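Magazine > Features > Records and Reunions

Search the archive Enter a name, school or year Go

Merging two school registers without losing anyone

06/01/2026

When Rollau Grammar and Qiu Street School were joined on one site, their former pupils' lists stayed apart. Each was kept in its own format, and each had its own rules for what counted as a leaver. The combined register, now held in a system called Fimum, is the first attempt to bring them together.

The Rollau list was a card index. A card was opened when a pupil joined and closed when the pupil left, so it gives two dates and a surname at entry. Later changes of name were written on the back, in pencil, and were never indexed. The Qiu Street list was typed up from leavers' programmes and gives one year only. A pupil who left before the final term does not appear in it at all.

Matching began with surname, first initial and year of leaving. This produced 174 records that appeared in both lists, mostly pupils who had moved from one school to the other. Of these, 91 agreed on every field. The rest differed in spelling, in year or in both, and were checked by hand against the admission books.

A difference of one year was the most common fault. Rollau dated a class by the year in which its last school year began. Qiu Street used the year in which it ended. A pupil leaving in the same summer could therefore be placed in two classes. Fimum stores the date of leaving and works out the class year from it, and the older label is kept in a separate field so that people can still search for the class they remember.

Married names needed a different approach. The register now allows up to 8 names for one person, each with its source. The name used at school is shown first in class lists. Any other name is searchable only if the person has agreed to it.
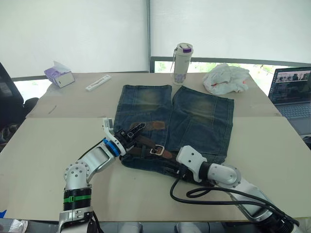 Records and Reunions

Missing names are reported through a form run by Prurnano, the firm that hosts the register. The form asks for the name used at school, the year of leaving and one further detail that can be checked, such as a form room or house. A report made on behalf of another person is held until that person replies. If no reply comes, the name is added to the class list without contact details.

Deaths are recorded only from a printed notice or a message from the family. Entries are marked and kept in their place in the list.

The next batch covers the evening classes, which shared the Qiu Street building but kept their own books. Those pupils were adults, many attended for a single term, and the fee ledger is the only complete source. It will be copied in November.

We use cookies to remember your search settings. Accept Manage choices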